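How I record jacket folding demos with hand-held grippers

I've been collecting clothes-folding demos for a small project we call Flalta, and jackets are where most new people get stuck. T-shirts forgive you. Jackets have thick seams and metal buttons, and the sleeves go wherever they like! So this is how I do it, after plenty of bad takes.

Start with the surface. I like the foot of a bed because you can stand square to it and reach everything without leaning. Spread the jacket front side up with the hem toward you, then leave it a bit messy – a robot that has only ever met perfectly flat clothes is no use to anybody.

Next, check your grippers before you press record. Open and close each one fully, twice, and look at the pads. Menaka Jayasinghe once did 20 takes with lint on one pad and we had to bin the lot (sorry, Menaka).

Now the sleeves. I do one at a time. Come in low with the fingers open, close on the fabric a little above the cuff, lift just enough to clear the body, and lay the sleeve across the front. Let go completely before you move away. If you drift off while the fingers are still opening, you drag the whole thing with you and the policy learns to drag too. 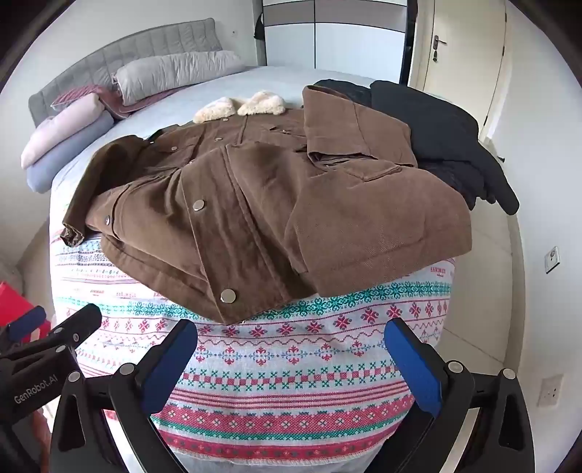 Keep your wrists slow through all of this. My early takes were way too quick, and when Rizwan Gazi played them back he said it looked like I was swatting flies. Pause for a beat before each grasp and again after each release. It feels silly but it makes trimming so much easier later.

For the body fold, use both hands. Grab the two hem corners, steer clear of the big buttons (metal slips between the pads), and carry the hem up toward the collar in one smooth arc. If one side slips, set it down and grasp again. I keep those takes, by the way. We want the recoveries in there, so just tag them "regrasp" and carry on.

Then shake it out, throw it down differently and go again. I stop at 90 takes per garment, or sooner if my forearms complain.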